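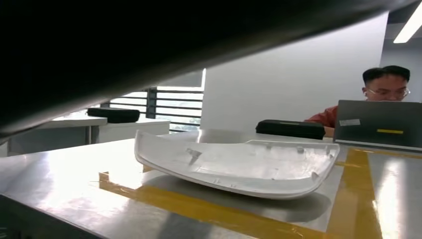
4.2 Grasp planning on shell parts

Thin molded shells are hard for a planner that looks for flat, opposed faces. The outer side is smooth and curved, the rim changes height along its length, and the useful features sit inside, where the fingers can hit them. We therefore do not plan on the full surface. The planner, which we call Stalus, fits a curve to the rim and samples candidate grasps only along that curve.

Perception runs in two passes. The wrist view gives a close look at the part as it lies on the table, with the hollow side up. Bright steel is a problem at this stage. Reflections on the tabletop often have the same intensity as white plastic, and an early version of the segmenter joined the two. We now reject any region whose border does not agree with the shadow edge below the part. The tape on the table gives a fixed line for checking the table pose before each attempt – if the fitted line is off by more than 3 mm, the pose is estimated again.

Each candidate is scored on 2 terms: clearance between the fingertips and the inner tabs, and the angle between the closing direction and the local rim normal. We sample 30 candidates per part and keep the best three. Planning for the arm is done with the Buschmann library using its default settings, apart from a lower speed limit near the table.

The hand controller does not try to reach a fixed finger position. Fingers close at constant speed until joint current rises above a threshold, then hold (Figure 3). The thumb is commanded last. Bouchra Soliman tuned the thresholds by hand on the Festell shell, and we left them unchanged for the Flatstead shell, which has a thicker rim.
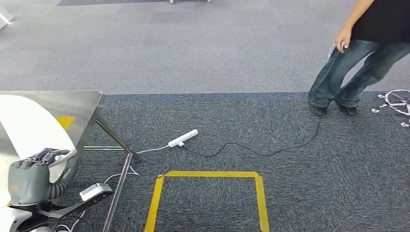 Figure 3. Robotic hand closed on the curled edge of the white part at the table.

Over 102 attempts, nearly all planning failures came from the rim fit and very few from the arm planner. The fit is weakest at the narrow end, where the rim curls and few points are visible from the wrist. Adding the head view there helped, although the hand itself hides the edge during the final approach. We did not fuse the two views after contact.

Contact: Bouchra Soliman, corresponding author | Version of May 14, 2026 | Back to top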